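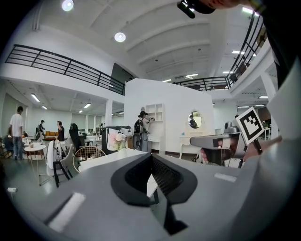 The Kolik Student Robotics Program has completed its first full term of manipulation work, and the faculty is pleased to share a short account of the project in this thread. Posts are numbered for ease of reference. 1/14

The project is titled Learning from the Hand. Students use hand-held grippers to carry out ordinary household tasks, and the recordings are later used to train a small arm in the Michailidis Laboratory. The program is open to second- and third-year students in mechatronics, computer science and industrial design. 2/14

Enrolment this term stood at 22 students, drawn from 83 applications. Selection was based on a written statement and a practical interview. No prior experience with robotics was required, and several of the strongest contributors came to us from industrial design. 3/14

Sessions are held off campus in a furniture showroom. The laboratory bench is well suited to calibration, but it offers very little of the variety found in a real room: cabinets, round tables, mirrors, chairs of differing heights, and other people going about their work nearby. 4/14

Mirrors have been of particular interest. A vanity with an oval mirror introduces reflections that a vision model may mistake for objects within reach. One student team has made this the subject of its term report, which will be presented to the faculty in February. 5/14

Grippers in the project may carry a square black-and-white marker, mounted on a rod above the housing. The marker allows the position of the tool to be recovered in software after the session. Students are asked to check that the rod is tight before every recording and to report any movement in the log. 6/14

Each team works to a task sheet. Typical entries include placing an item on an open shelf, moving a small object from one table to another, and straightening a chair. Teams are encouraged to perform each task at a natural pace and to leave unsuccessful attempts in the record. A missed grasp is useful data and must not be deleted. 7/14

The data set for the term comprises roughly 70 hours of recorded activity. All of it has been reviewed by students for labelling errors, using the Orkix annotation tool developed by last year's cohort. The tool remains a work in progress – a list of known faults is kept in the project handbook, and corrections from current students are welcome. 8/14

Rhea Cabanatuan, who coordinates the program, offered the following remarks at the end-of-term review: "Our students arrived expecting to write code. They have spent a good part of the term learning how a hand approaches a shelf, and their code has improved as a result." 9/14

Two matters were raised by students in the review and have been accepted. Grip fatigue was reported in longer sessions, and recording blocks will be shortened accordingly. Students also requested a second calibration target so that teams need not queue at the start of the evening. The target has been ordered. 10/14

With respect to privacy, all participants sign a consent form before entering a recording area, and faces are blurred before any material is released beyond the laboratory. Students who prefer not to be recorded are assigned to annotation or hardware duties without any effect on their marks. 11/14

Next term the program will enter the Kasex Inter-College Manipulation Challenge for the first time. The challenge requires a trained arm to tidy an unfamiliar room within a fixed time. Two teams will be put forward. Team membership will be settled following the February presentations. 12/14

Applications for the coming intake are now being received through the faculty office. Applicants should submit a one-page statement and the name of one instructor who can speak to their practical work. Students from other faculties may apply with the written approval of their home department. 13/14

The faculty extends its thanks to the showroom staff for their patience and to the laboratory technicians for their assistance with equipment repairs during the term. Enquiries regarding the project handbook or access to the annotation tool should be directed to the program coordinator. 14/14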